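Search this site Enter keywords Go

Gripper Comparison Working Group
Minutes of the meeting held 5th August

Present: Rocío Benítez (chair), Dale, Ines, Kwame, Petra, Tom H. (minutes)
Apologies: Marcus
0 comments 2 shares

1. Minutes of the last meeting

Accepted with one correction. Under item 4, "Muli controller" should read "Tarnix controller." Tom to fix the copy on the shared drive.

2. Actions carried over

Petra has moved the old test logs to the new server. Closed.

Dale was to ask Gemar for a second set of finger pads. They have agreed to send them but gave no delivery date. Stays open.

Kwame was to write down how we reset the simulator between trials. Draft is done, Ines has comments. Stays open until both are happy with it.

The May report is still missing its appendix. Rocío will write it herself.

3. Simulated grasp trials

Ines went through the results. Both grippers under comparison, the Lallau parallel gripper and the Gemar parallel gripper, were run in simulation on the same object list with the same arm model and the same camera placement. Each gripper got 200 trials. A trial counts as a success if the object is still between the fingers at the end of the lift and hold.

The Lallau finished with 69 percent. The Gemar finished with 80 percent. Ines said the gap is mostly down to thin and awkward objects. On boxes and cans the two are close enough that she would not want to rank them.

Tom asked if the object list was fair to the Lallau, given that its fingers were modeled from an older drawing. Ines said the drawing is older but the finger width and stroke match the unit in the lab. Dale measured the unit again last week and agrees. The pad material is a different matter, see item 4.

There was a long discussion of the wrist camera view. At present the grasp check uses this view alone. Kwame's position is that large or long objects held close to the camera hide too much of the table, and that the check then mistakes things behind the held object for part of it. Petra thought this could be handled by using the depth channel, which we already record and do not use.

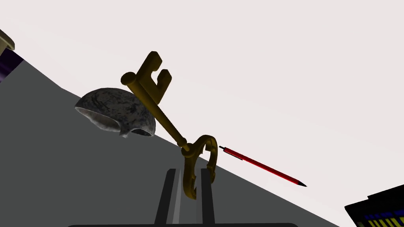 Kwame replied that depth helps with objects well behind the gripper and helps less when something sits close to the fingers. He would sooner add a fixed camera to one side of the table and keep the wrist view for the approach only. Rocío pointed out that a second camera in simulation costs us nothing but a second camera on the real bench has to be mounted, wired and calibrated, and that the two setups should stay matched.

Agreed to try depth first on the trials already recorded. If the number of wrong checks does not drop, the side camera goes back on the agenda.

Ines also asked that curved and open-work handles be listed as their own class in the results. They are now lumped in with "tools and small items," and a ring-shaped grip area behaves very differently from a straight one. With the fingers on either side of a loop, small changes in closing angle make a large difference to where contact happens. Agreed. She will relabel the list and rerun the summary. The trials themselves do not need to be repeated.

4. Contact and friction settings

Petra reported that the friction value for both sets of finger pads was still the simulator's default. She tried a lower value on a small batch and both grippers dropped more objects, the Lallau more so. She does not think the headline numbers in item 3 should go outside the group until this is settled.

Dale suggested a simple pull test on the bench: clamp a strip of each pad material, pull a metal plate across it under a known load, and use the reading. He has a force gauge. Metal alone will not cover plastic and painted objects, but it is a start. Agreed.

Tom asked that the settings file be saved with each batch from now on. The small batch Petra ran cannot be matched to its settings except from her notes. Agreed without discussion.

5. Controllers

Kwame has had the Tarnix controller and the Muli controller driving the same arm on the bench. The Tarnix was easier to set up. The Muli gives finer control over closing speed and reports finger position more often, but its fault messages are hard to read and it needed a restart after each emergency stop.

Dale was less bothered by the restarts than by the cable, which has to be routed over the elbow joint and catches at full reach. Kwame will look for a longer one. Petra asked if the Muli could run from the simulator directly. Kwame said yes in principle, he has only tried it with the arm and with no gripper commands.

Rocío's view was that the gripper choice should come first and the controller second — changing both together would leave us unable to say what made the difference. The Tarnix stays on for all gripper trials. The Muli gets its own short trial afterward. Agreed, with Kwame noting that he would have preferred the other way round.

6. Bench time

The bench is shared with the arm calibration work and there have been clashes. Petra has put a sign-up sheet on the shared drive. Anyone leaving a gripper mounted overnight should write which one it is and who mounted it. Dale asked again for the hex keys to go back in the drawer.

7. Any other business

Ines would like the object list frozen before the next round. Items have been added one at a time and the older runs no longer line up with the newer ones. Rocío will circulate the list and take changes for one week, then it is fixed.

Tom will be away for the next meeting. Petra will take the minutes.

Actions

Tom — correct the last minutes
Dale — chase Gemar for a date on the finger pads; pull test on both pad materials
Kwame and Ines — finish the reset procedure
Kwame — longer cable for the Muli
Petra — rerun the grasp check with depth on recorded trials; save settings with each batch
Ines — new class for curved and open-work handles, new summary
Rocío — May appendix; circulate object list

Next meeting: same room, date to be sent by Rocío.

Share 2 Comments 0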